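Section 5: Setting Up Your Flaveck Water Softener

1. Close the main valve. Tell the household first, or they will tell you.

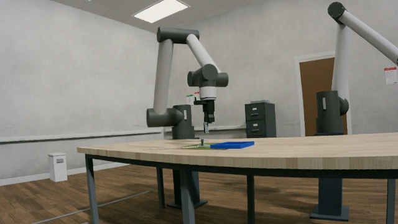
Urex adds that the valve may be stiff, so go gently.

2. Fill the tank with salt to the line. The line is not a suggestion. 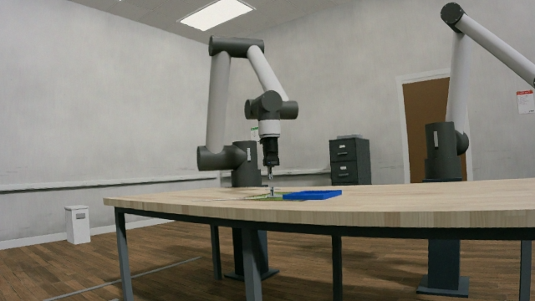
Fig. 5. Work area

3. Set the hardness dial, then
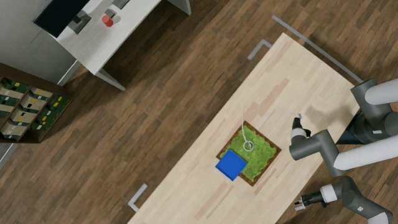 hold Start until it beeps.

Caution: Do not taste the brine. 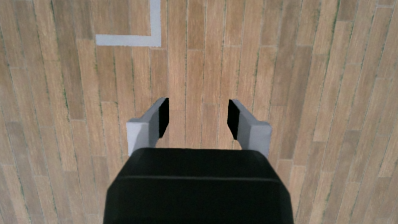
4. Check for leaks at the drain hose. Bare floor planks show drips nicely and forgive them poorly.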